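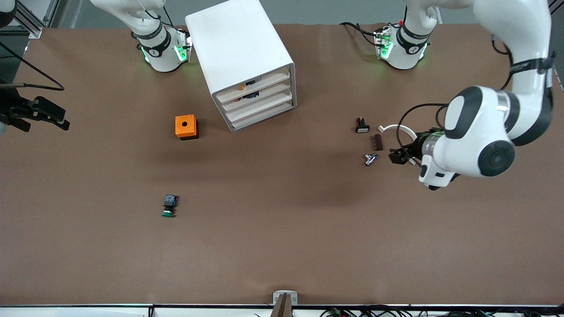
Figure 1. Loose components awaiting sorting, with drawer cabinet.

Skondutdale Technical Institute
Stores and Materials 300
Unit 7 Handout: Sorting and Storing Small Components

Purpose of the unit

Students completing this unit will be able to identify small mixed components, assign each to a class, and place it in the correct storage location. The unit is assessed by a practical exercise and a written stock record. Both must be completed in the same session.

Terms used

Component: any single part that is issued, returned, or stored as one item.
Class: the group to which a component belongs for storage (electrical, plumbing, fastening, general).
Location: the cabinet and drawer assigned to a class in the stock record.
Unidentified: a component whose class has not yet been established.

Preparing the surface

Components are sorted on a plain surface with space between them. The cabinet is placed within reach, as in Figure 1, and turned so that the drawer fronts face the person sorting. Drawers that already contain parts are checked against the record before anything is added. A drawer holding more than one class is emptied and sorted again. 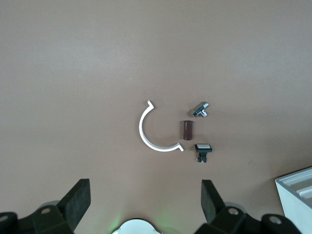 Corinne Tamayo

Figure 2. Mixed components before classification.

Identifying by form

Classification begins with shape and visible features. Color alone is not sufficient. In Figure 2, the threaded body of the chrome fitting suggests the plumbing class, although the exact type of fitting should be confirmed before it is recorded. The black push-button switch belongs with the electrical components. The white C-shaped piece and the short reddish-brown cylinder are more difficult. Neither has a feature that settles its use, and students should enter both as unidentified until a catalog or a supervisor has been consulted.

Push buttons are stored together regardless of cap color. The cap color is entered in the remarks column of the record (for example, the green cap in Figure 1).

Recording

Each entry gives the component, its class, its location, and its condition. Use the Dollport record sheet, form 558. Abbreviations are limited to those listed on the back of the form. Corrections are made with a single line and initialed; correction fluid is not accepted.

Reading

Nanik Stores Manual, Section 17, through the end of the notes on returned parts. Bring the manual to the practical exercise. Completed forms are handed in before leaving the room.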